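Subject: Re: [lenz-users] Fingertip pose drift on thin, deformable items
From: Milovan Golob
To: lenz-users

Dear list members,

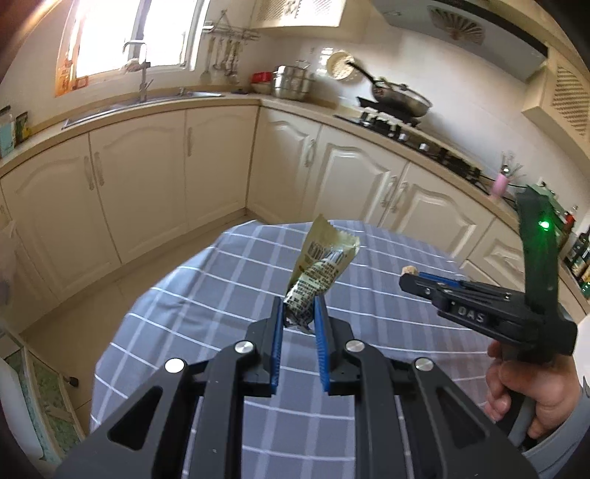

The maintainers have reviewed the report quoted at the end of this message and have been able to reproduce the fault on kitchen recordings in which a hand-held gripper closes on a light wrapper. A correction has been merged into the development branch of Lenz and will form part of the next release.

The fault lies in the width estimator. When the two fingers close on a thin object, the measured opening falls below the lower limit set in the calibration file. The estimator then discards the reading and repeats the last accepted value. The pose filter receives that value as if it were new and shifts the fingertip frame forward in order to agree with it. With rigid objects such as cups or bottles the limit is seldom reached, and the error was therefore not seen in our regression set.

The development branch now behaves as follows:

- Readings below the limit are clamped to the limit and marked with the status "clamped". They are no longer dropped.
- The pose filter gives a clamped reading a lower weight and does not use it to correct the fingertip frame.
- The exporter writes the status into the width track, so that training code may mask those steps if desired.

Sites that record with two grippers should note a second change. The left and right streams were previously aligned once, at the start of an episode. They are now aligned again every 300 samples. Episodes shorter than this are not affected.

We ran the corrected version on 67 two-handed episodes supplied by the Flullarmont group. The forward shift was absent in all of them. In four episodes the tracker still lost its position for a short time when the view was largely filled by a plain tablecloth grid. Repeating patterns of this kind remain a known weakness of the feature matcher and are being handled as a separate issue. Members who have similar recordings are invited to send the log files, not the video, to the maintainers.

Existing datasets need not be recorded again. Running the export step with the option --rebuild-width is sufficient, provided that the raw streams were kept. Processing takes about 170 milliseconds per sample on our reference machine, and sites with large archives may wish to divide the work.

The Nillivero planner reads the width track directly and will reject the new status field until its own parser is updated. Please do not upgrade Lenz on a shared installation before that update has been applied.

Yours sincerely,

Milovan Golob
for the Lenz maintainers

On an afternoon in July, the Skustley perception group wrote:
> We are seeing the fingertip frame move forward whenever
> the gripper holds food packaging. It returns to its
> correct place once the fingers open. The log shows the
> same width repeated for up to 100 samples in a row.
> Is this a fault in our calibration, or in the filter?
> We would prefer not to discard the recordings.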